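School District Adds Shared Drawing Tables to Kindergarten Rooms

3/25/19

Kindergarten classrooms in the Lenholm school district will have new activity tables by the time students return in September, after the school board approved the purchase at its regular meeting.

The order covers 168 tables, enough for every kindergarten room in the district plus the two after-school rooms at Bodin Elementary. They replace the long rectangular tables that have been in use since most of the buildings opened. Those tables seat more children but leave the ones in the middle with little elbow room, according to a report presented to the board by Debora Caputo.

The new tables come in bright colors and have a curved outline, with two rounded lobes on one side and a shallow dip between them. Two children can work next to each other, each with a section of the top, and a teacher can reach both from the opposite side. Teachers at Bodin have been trying out the tables since the start of the winter term.

Caputo's report said children at the trial tables spent less time arguing over space and put their supplies away more often at the end of an activity. It also noted a few complaints. The curved edges do not line up well against a wall, and the tables take up more floor than the old ones when they are not in use.

Supplies are part of the change. Each room will get small round mats, to give a child a set place for whatever he or she is working with, and a basic set of markers. The district is asking teachers to keep only a few items out at a time — a mat, a couple of markers, one or two small objects — and to store the rest on shelves.

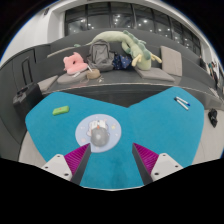
Orsolya Vass said she liked the tables but wanted to know what would happen to the old ones, and whether families or local groups could have them before anything was thrown out. She also asked that the rooms keep at least one long table for painting and other messy projects.

The board did not vote on her second request. Caputo said schools may hold on to one rectangular table per room if the principal agrees. The others will be offered to nonprofit groups in June, with pickup at the district warehouse on Clinine Road.

Delivery is planned in 2 shipments. Bodin and the schools on the east side are scheduled first, and the remaining buildings will receive theirs in August.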